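The Wormont Parish Papers, 1881 to 1924
Letters, account books and loose ephemera from a country parish

Item 137
Listed 28 February 2021

I've been putting off writing this one up because I kept stopping to read it. It came to me in January with the last of the Cusi estate books, in two biscuit tins and a suitcase, and I've spent far too many evenings with it since (my tea went cold more than once). If you collect rural church history, or you just love other people's mail, please read on!

What you get is 76 handwritten letters, most of them between the Wormont rectory and a sister parish at Pusside, plus two account books in half calf and a fat bundle of printed odds and ends — harvest supper tickets, hymn sheets, a seed catalogue with sums all over the back cover. The letters are chiefly in English, with a handful in a rather shaky schoolroom French that I think was being practised on a patient friend.

The best run is from 1893, when the two parishes fell out over a harmonium. It was lent, it came back with a split bellows, and the argument goes on for 30 letters. I laughed out loud at several of them. There's sadder stuff too, particularly the wartime letters, which are short and mostly concern who has had news and who hasn't.

Condition

Pretty good for paper that lived in a shed. The letters have their original folds, a few with small splits along them, and six have lost a corner without touching the text. One account book has a cracked front hinge and the spine of the other is badly rubbed. There's some foxing on the hymn sheets. I haven't repaired or flattened anything, as I'd sooner leave that choice to you.

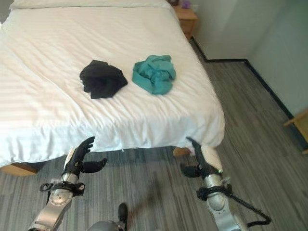
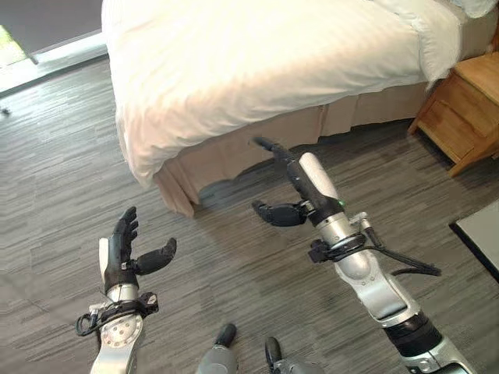 The bed has a white cover in both.

How it's housed

Everything is now in two archival boxes, with the letters in date order in acid-free folders. Undated ones are at the back of the second box, with my guesses pencilled on the folder and never on the letter. I've kept the biscuit tins and they're yours if you'd like them, but the suitcase had to go (mice).

Price and postage

$2000, including tracked and insured post. The boxes weigh roughly nine kilos together. I'm happy to hold the lot for a library that needs time for paperwork, and I'll take payment in two parts if that's easier.

A typed list of all the letters, with dates and a line on each, is free to anyone who asks. Quote Item 137 when you write.

Also in stock

Wesau Chapel minute book, 1902 to 1911, one volume in black cloth, a bit damp-marked at the tail but every page readable. Ask me for the price, or for a discount if you're taking both.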